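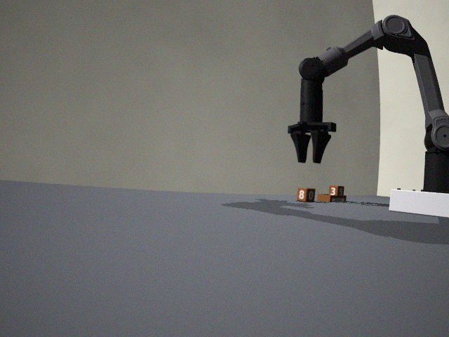 Most product specifications give a dimension and leave out the tolerance. A shelf is listed as 200 millimeters deep. A bolt hole is listed as 8 millimeters across. Neither figure says how far the delivered part may differ from the number on the page, and in most cases the buyer doesn't ask. My argument is that the missing figure is the more useful of the two, and that published drawings for ordinary building hardware should be required to carry it.

A dimension without a tolerance is incomplete in a technical sense. It names a target. Every process that cuts, casts, rolls or molds a part produces a spread of sizes, and the maker normally has a good idea of how wide that spread is. The shop drawing states it. The sales sheet, prepared from the shop drawing, drops it. At some point between the two documents a decision was made that the reader would not need it.

The reader often does. Consider a replacement hinge. The old hinge has three screw holes at a certain spacing and the door already has holes to match. If the new hinge is off by half a millimeter at each end, the screws go in at an angle or don't go in. The catalog figure for both hinges may be identical, and both makers may have met their own internal limits. The fault lies in the fact that the two limits were never set against each other by anyone who had both in hand.

I spent part of my working life checking parts drawings for a regional supplier in Valderrama, and the pattern was regular. Returns were logged under "wrong part" when the part number on the box was correct. In one year the log held 1126 returns for door and cabinet hardware. I went through the entries under that heading and measured what was still on the returns shelf. A large share of the parts were inside the limits on their own shop drawings. They had been paired with parts from another maker whose limits ran in the opposite direction.

The usual reply from manufacturers is that general tolerances apply where none are stated. This is true for trade drawings, where a title block refers to a standard and the reader can look it up. A sales sheet has no title block. A homeowner or a small contractor reading it has no means of finding out which class of general tolerance was used, or whether any was. The reply assumes a document that the customer does not have.
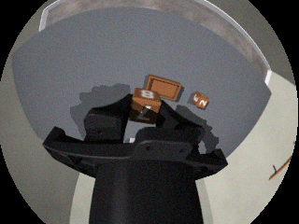

The cost objection

The second reply concerns cost. A published tolerance is a commitment, and a commitment has to be inspected. Makers say that inspection to a stated limit would add to the price of cheap parts that are good enough as they are.

There is something to this. Gauging every part is expensive and for most hardware would be a waste of money. But publishing a tolerance does not require a tight one. A maker who knows that a bracket varies by a full millimeter can print a full millimeter. The part is unchanged and so is the process. The buyer who needs a closer fit will buy a different bracket, or will plan for a slot where a round hole would have been drilled. The buyer who doesn't need a closer fit will pay the same price as before.

What would change is that loose parts and close parts would become visible as different products. At present they sit side by side with the same nominal size, and the price gap between them looks arbitrary. The Foltari line of drawer runners was a case in point. It was more expensive than its neighbors in the catalog and sold poorly for as long as the sheet showed only length and load. The runners were held to a much closer width than the others. Installers who had used them knew this. Nothing in print said so, and the line was dropped.

Sampling covers the rest. A batch can be checked with 17 pieces or so, depending on its size and the risk one is prepared to accept, and the result recorded. Most plants of any size already do this for their own purposes.

Stacking

The third point is the one I find least understood outside the trade. Tolerances add. A cabinet run made of several boxes, each slightly wide, will not fit the wall even though each box is acceptable. The installer at the last box discovers the sum of every small error before it. The common habit of scribing a filler strip at the end is a response to this, and a sound one, but its width is chosen by guesswork. With stated limits it could be worked out on paper before anything was ordered.

Worst-case addition gives the safe answer. It is also pessimistic, and the root-sum-square method gives a more realistic figure where the errors are independent. They frequently are not. Boxes cut on one saw with one fence setting will all be wide or all be narrow together, and the worst case is then close to the real case. A published tolerance should therefore say whether it describes variation within a batch or across batches. I know of very few sheets that do.

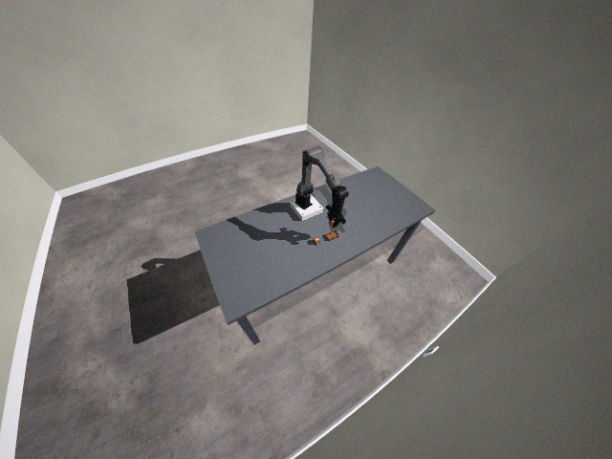
Arm mounted on a gray table. Computer rendering.

The Kukbridge housing project adopted a short rule for its purchasing: no nominal dimension is accepted without a limit beside it. Suppliers complained in the first round and complied in the second. The limits they sent were wider than the architects had assumed, in some cases several times wider, and the door schedules were redrawn to suit. I regard the redrawing as the main benefit. The parts had always varied that much, and the earlier drawings had simply been wrong about it.

A general requirement could be modest. One line per critical dimension, plus or minus, with the unit. A note on whether the figure is batch or overall. A statement of the temperature at which plastic parts were measured, as these move enough between a cold garage and a heated room to matter. None of this needs new equipment, and all of it fits on the sheets as they are now laid out.

Until then, the practical course is to ask the supplier in writing and to keep the answer with the order. If no answer comes, buy one piece, measure it with a decent caliper in several places, and treat the result as a single sample from a spread of unknown width.

Related

Reading a Title Block
Why Screw Sizes Don't Match Across Catalogs
Filler Strips and How Wide to Make Them
The Hillon Gauge Set: Long-Term Notes
Caliper Error in Cold Workshops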